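Promside Jewellery Listings - read me first

Maintained by Agata Serra. Last tidy-up: December

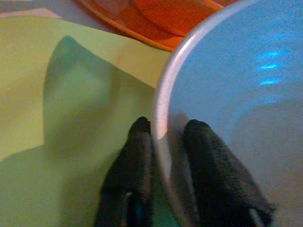
Light blue bowl, white rim

What it is

Text of product listings from small jewellery sellers. Mostly silver, glass beads, enamel, some horn and bone. Put together for people working on search and translation for craft shops. 4,000 listings, one per line, tab separated, UTF-8.

Where the text came from

Three shops: Varis, Tirov and Morelli. All gave written permission. Varis writes long, dreamy descriptions. Tirov is nearly all sizes and clasp types. Morelli is somewhere between, and was translated from Italian by the shop itself, so expect odd word order. Left as is.

Columns

id - number, never reused
shop - varis, tirov or morelli
title - as typed by the seller
body - full description, line breaks turned into spaces
material - my own label, see below
length_mm - chains and bracelets only, blank otherwise

Material labels

Done by hand, by me, in the evenings. 10 labels. "Silver" covers sterling and plated becuase the sellers mix them up all the time. If you need the two kept apart, look for 925 in the body, though Tirov often leaves it out. 212 listings are marked "unclear" and I'd drop those for training.

Known problems

- Tirov titles sometimes repeated twice in a row
- earring listings say "pair" or "each" and the price text doesn't always match
- spelling of "lobster clasp" is all over the place, four versions at least
- a few ring sizes are Italian, not UK. Not converted

Changes

Version 4 - removed sold-out notices, fixed broken accents in Morelli, lenghts now all in mm
Version 3 - added Tirov

Use

Free for research and teaching. Please don't repost whole listings as your own shop text, the sellers do notice. Corrections welcome, send the id and the line as it should read.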